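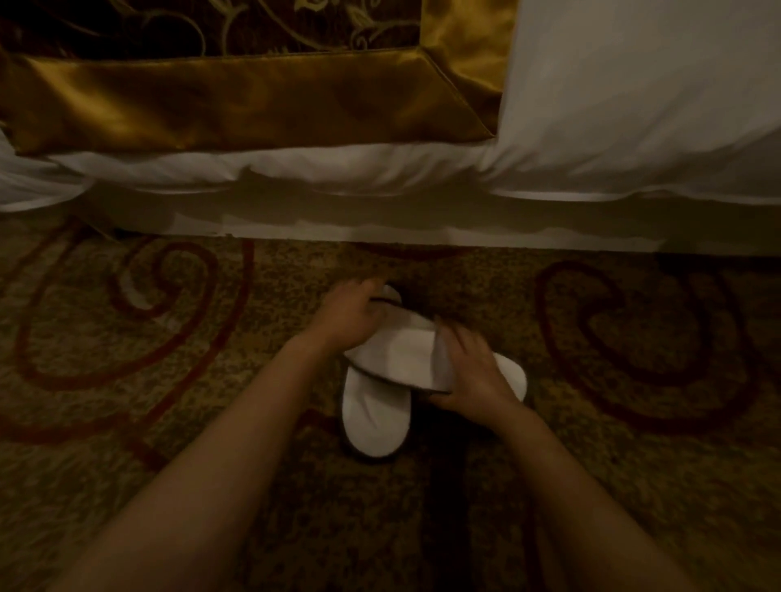 Can a machine turn down a hotel room yet? Parts of one, slowly, provided a person has already done the parts that make it a hotel room.

That's the talk. If you need to catch a bus you may go with my blessing. I've been given the slot after lunch, so I'll assume some of you are asleep and speak up.

OPENING (don't rush, wait for the door to stop banging)

Introduce self. Mention the eleven years in hotel housekeeping before the engineering degree, because it's the only part of my CV anybody asks about. I was good at beds and slow at bathrooms.

Thank Zainab Amadi for the invitation and for changing the title. Mine was "Slippers". Hers has a colon in it.

THE SLIPPER PROBLEM

Evening service. You go in, tidy the bed, close the curtains and put the slippers out on the carpet by the foot of the bed. White terry, dark trim round the edge, the disposable kind. Two hands, a bit of a crouch, done. I never once thought about it as a skill and I was certainly never paid as though it were one.

Now list what's in it. The slippers are soft, so they change shape when you grab them. They like to lie on top of each other, and one has to be held while the other is shifted. White on white is a nuisance for a camera, so you'd think a patterned carpet would help, except that hotel carpet is chosen to hide things. It's very good at its job. Big red swirls on speckled brown will hide a coffee stain, a dropped earring and, on a bad evening, the edge of the very object you're trying to pick up.

Then there's the light. Turndown is done in lamplight because guests like it. Your own hands and arms throw a shadow right over the work. A room attendant doesn't notice. Every vision person I've worked with has asked, within a minute, whether we could turn the big light on. There is no big light. It's a hotel.

(Pause here. In February this got a laugh. It may not.)

WHAT WE TRIED

The Nomau project. Two arms on a wheeled base, grippers by Kandevus, software by us and therefore our fault. Keep this short, the paper has the diagrams.

First job: pick up one slipper, put it down facing the right way. Fine on a bench. On carpet the gripper tended to collect some carpet as well. Nkechi Oyewole fixed that with softer fingertips and a great deal of swearing, neither of which is in the paper.

Second job: take a stacked pair and separate them. Much harder. The arm would take hold of the top slipper and the bottom one would come along for the ride, or it would squash both flat and report success. I have a soft spot for that error. I've had supervisors like it.

Budget for this stage was $3350, mostly fingertips. Slippers were donated, and I haven't bought a pair for the house in ages.

WHERE IT STANDS

Be fair to the machines here. Moving linen carts down a corridor works. Effiong has a cart that does it all night and is politer in the lift than most guests. Folding flat towels, if somebody has fed them in the right way up, works. Floors, more or less.

Soft things in tight places, no. Look at any made bed with a decorative runner across the foot: satin edging, mitred corner, heavy brocade in the middle, and a puffy duvet underneath that won't lie still. Musa Iyamu asked me what it would take to straighten one by robot. I said a different bed. He wrote that down, which worried me.

At the moment our system needs 8 minutes for a pair of slippers. Jintana Siriwan, who trained me, could do the entire evening service in less and have a word with the guest about the weather.

FOR THE HOTEL PEOPLE IN THE ROOM

You'll be offered a demonstration. Take it, they're fun. Ask for it to be done in one of your own rooms, after dark, with the lamps on and a suitcase open on the floor. Ask who picks up the slipper when it's dropped. If the answer is "your staff", ask what the staff were doing while they waited.

And ask your room attendants which job they'd hand over first. Ours said lifting mattresses. We'd gone off and worked on slippers, so there's a lesson in that, and it cost us $3350.

QUESTIONS I'LL GET

Will it take jobs? Say what I think: the carts might change some, the slippers won't for a long while. Don't waffle.

Why not a robot with proper hands? Rosum is looking at that. Lăcrămioara Munteanu is in the second row and knows far more about it than I do. Point at her. (Check with her first this time.)

Could the hotel just leave the slippers in the wardrobe? Yes. Take a sip of water, next question.

Bring the spare slippers for the front table. Clicker batteries are in the side pocket.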